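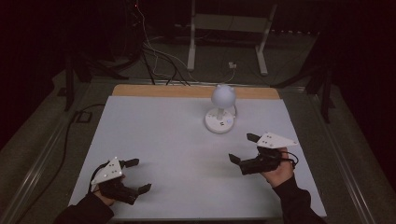
the little round lamp, on the work table

ok so I have been sleeping badly since October and I've become a person with Opinions about light in the evening. thread, sorry in advance

Background: I'm 10 weeks into a new early shift. Alarm goes off at 4:45 and I was lying there until midnight every night, wide awake, mentally rewriting emails from years ago

First thing I changed was the ceiling light. We had one of those big cold-white bulbs in the bedroom and I'd never once thought about it. My friend Jummai Briggs came over, walked in and said "it's like a dentist's in here." She was right!! Off it goes at 8 pm now

Second thing was my phone, obviously. Everybody says it, I ignored everybody. It charges in the kitchen now. The first few nights were awful — I kept reaching for it like a missing tooth

So then I needed something to actually do in bed and I went back to paper books. I'm reading a huge family saga set in a made-up town called Bimthorpe (77 chapters, I am on chapter nine, please no spoilers, Saskia I mean you)

Side note, the library will let you renew a book way more times than you'd think. Ask me how I know

Reading light is where I got picky. Overhead was too much, candles make me nervous with the cat around. A small lamp down low on the nightstand is plenty for me, and I turn the page toward it like it's 1890

Things I tried that did nothing for me: lavender spray, counting backward from 1,000 (I got to 340 and got mad), and a tea that tasted like a lawn

Things that helped a bit: cooler room, socks, writing tomorrow's list down before dinner so it isn't buzzing around in my head at 11

My neighbor Vsevolod swears by a ten-minute walk after supper. I've done it on and off and I think he may be onto something, though it could just be that his dog is great company

Anyway I'm out by 10:15 most nights now. Still not a morning person, still grumpy on the bus

If you work earlies and have a trick for the weekends please tell me, because I stay up till 1 and wreck the whole thing every time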